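Subject: Re: [plellby-knit] Blocking cotton tops before seaming?

On Fri 26 July, Chiharu Nomura wrote:
> Does anyone here still wet block cotton? Mine grew
> more than 2 inches in length and I'm scared to try again.

Oh yes, Chiharu, please do try again! I soaked my Pascu swatch overnight and the stitches evened out beautifully (I kept petting it at breakfast). What helped me was squeezing it in a towel first, then patting it to the measurements in the pattern and leaving the pins in the drawer. Cotton has no spring, so it goes wherever you push it. Push it short and wide!

I'm on the Troder tee next, 100 stitches cast on last night, and the yarn is a dream to work with. Teal again, of course. I can't stay away from that color.
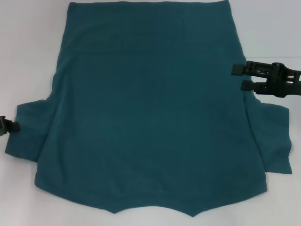
Boyang Lu wrote back to me off-list that a wool-cotton blend keeps its length far better, and that swatches should hang for a day before anyone measures them. I'm doing that with the next one!

Vasco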